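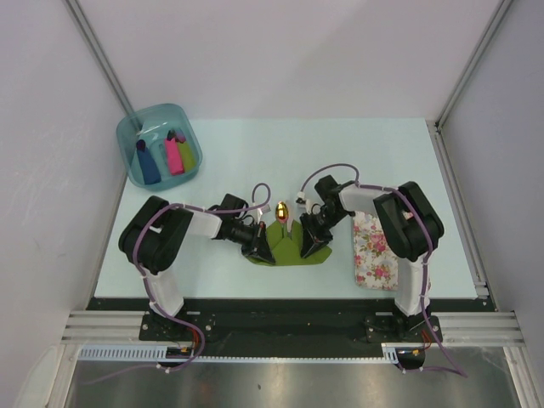
The fault that stopped the two-arm cell at Ullum's packing lab last October lasted less than a second and left a dent in the tabletop. It took Krishnamoorthy Murthy and his colleagues most of the following week to work out where it came from.

The cell is used to develop wrapping routines for a giftware client. Two arms share one table, and the work is mostly soft: felt, printed fabric, small shiny objects that have to be set down without a scratch. The loads are light and the speeds are low. By the standards of a factory floor it is a gentle machine.

On the day of the fault the right arm was holding a corner of fabric while the left reached across the middle. Partway through the move, the left wrist lost its position signal. The controller, a Zakeck unit bought second-hand, should have cut power to both arms and set the brakes. It stopped the left arm only. The right arm carried on with its half of the routine, pulled the fabric tight and drove its gripper into the table.

“Everyone looked at the arm that hit something,” Murthy says. “That one was doing what it had been told.”

The cause of the lost signal was a cable. On both arms the cable runs along the outside of the links; on the left it loops over the shoulder, held by cable ties. On the left arm a tie near the wrist had been pulled too snug, so each time the wrist turned, the cable bent at the same spot. The log showed 2,130 cycles since it was last replaced. When the jacket was slit open, two of the conductors had broken inside it. The outside looked fine.

The stop that failed to reach the right arm was a different matter, and a more serious one. Everett Gallagher, a safety engineer with the consulting firm Hoekstra, was asked to look at it. He found that the two arms had been set up as separate groups when the cell was first wired. The emergency button stopped both groups. An internal fault stopped only the group that reported it.

“They'd tested the button every morning,” Gallagher says. “The button worked. They hadn't tested pulling an encoder line, and I don't know many labs that do.”

Nobody was hurt, as the enclosure was closed at the time. Gallagher's report still treats it as a near miss. Staff had been in the habit of opening the enclosure to straighten the fabric once the left arm had halted, on the assumption that one stopped arm meant two.

The repairs were not expensive. The new cable and fittings came to $800, and most of the rest was labour. The ties were redone with more slack at the shoulder and wrist, and the cables now come off at a set cycle count whether they look worn or not. The controller was rewired so that any fault on either side drops both arms. Gallagher had the team trigger that stop 100 times, with the arms in different positions, before he signed off.

The software needed work too. The wrapping routine, licensed from Jodetix, had each arm following its own timeline – once started, neither checked on the other. Each move across the centre now waits for a signal from the opposite arm, and the routine quits if that signal is late. It has made the cycle 2 seconds longer. The client has asked whether some of that can be won back, and Murthy has told them he would like to leave it alone for now.

The cell went back to daily running on February 13, 2021. The dent has been filled, and the old cable is in a drawer at Murthy's desk with the bad section marked in tape.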